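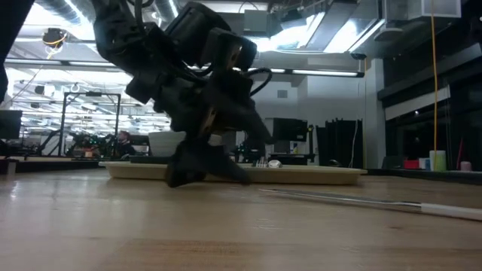
Long tray, raised lip, light wooden tabletop.

8 July 2023

I have been meaning to write about supper trays ever since I mentioned them in passing back in February and got more mail about that one sentence than about the whole post on the bathroom tile. So many of you eat off a tray! I had no idea, and I have to say it made me feel a lot better about my own evenings.

I grew up in a house where a tray meant you were sick. My mother kept one on top of the refrigerator, a tin thing with faded pears on it, and it only came down for fevers and the chicken pox. You got ginger ale, saltines, a soft egg if you were on the mend, and a folded washcloth in case of trouble. I remember lying there listening to everybody else clatter around the kitchen and feeling very sorry for myself and also, if I'm being truthful, a little bit royal. The pears had a chip in them shaped like a boot. I could draw it for you now.

Everybody else ate at the table, every night, no exceptions for ball games or thunderstorms. So when I moved out on my own I did the same. I lived in apartment 314 over on Loreck Street, with one window and a radiator that knocked, and I had a card table with a cloth on it. I sat down to it for canned soup as if company were coming. I kept that up for years, and then through a marriage and two kids and a whole lot of spaghetti, and it never crossed my mind that a person could do it any other way.

Then the kids were grown and gone and it was just me and the big table in the dining room. It seats eight. I don't know if you've ever eaten a pork chop alone at a table that seats eight, but I found myself standing up to eat at the kitchen counter instead, with the mail in one hand, and being done in four minutes. That went on most of a winter. I lost some weight I didn't mean to lose and I read a great many catalogs.

What changed it was a yard sale in Sketcombe. I had gone for canning jars (there weren't any, or there had been and somebody earlier than me got them) and at the bottom of a box of pot lids was a wooden tray with handles cut in the ends and a good deep rim. Two dollars. I took it home, scrubbed it, oiled it, and that same night I put my supper on it and carried it out to the back porch and sat in the glider. I stayed out there until the mosquitoes ran me in. I had a chicken thigh and green beans and a peach, and I tasted all of it.

I've got four of them now, which is a silly number for one person, and I have opinions.

The rim matters most. A flat tray is a cookie sheet, and the first time you step over the dog with a full glass of iced tea you will find that out. I like a rim about as high as the first knuckle on my thumb. Any higher and your wrist bumps it when you're cutting something.

Handles are nice but I can do without them. If they stick up they get in the way of a dinner plate, and you end up turning the plate a quarter turn and then your elbow is in your gravy. Cutouts are better.

Weight is a matter of taste. My sister-in-law likes a light one and gave me a plastic one by Stomitz for my birthday, and it's cheerful and it goes in the dishwasher, and I do use it for breakfast. But it skates around on my lap. For supper I want something that sits down and stays put. The prettiest one I own is lacquered, from Oei Housewares before they closed the downtown store, and it is slick as a pond. I lay a dish towel in it and everything behaves.

As for what to put on one, I've learned to set the whole thing before I leave the kitchen, because getting up for the salt means moving everything off your lap and then the cat has your spot. Napkin, fork, knife, salt in a little pinch bowl, the drink in a short glass. I gave up on stemmed glasses after an incident with the rug. Soup goes in a mug. Spaghetti I still eat at the table, with a bib of sorts, and I will not be taking questions about that.

Dessert has to go out on the first trip too. I used to think I'd go back for it, and some nights I did, but other nights I'd fall asleep in the chair with the cobbler still on the stove. Now a small dish goes in the corner with its own spoon and I look at it all through the meal.

A lady wrote in to ask if it isn't a bit sad, eating by yourself off your knees with the radio on. I thought about that for a couple of days before I answered her. I suppose it might look that way from the sidewalk. But I sit down to it, and I use the good napkins, and I watch the swifts go over the Methodist church, and I generally stay a half hour or more. The counter was sad. I can tell the difference from the inside, and I'd guess most people can.

And the big table hasn't gone to waste. The whole gang was here last weekend, all eight chairs plus the piano bench and a lawn chair at the corner, and we had corn and ribs and my tomato pie, and somebody knocked over the lemonade before we'd finished passing the rolls. I loved every minute of it. When they'd all driven off I made myself a cold plate from the leftovers, put it on the Sketcombe tray, and went and sat on the porch in my slippers.

The tomato pie recipe is coming next week, for those who asked. I'm still trying to work out how much mayonnaise I put in, as I've never once measured it.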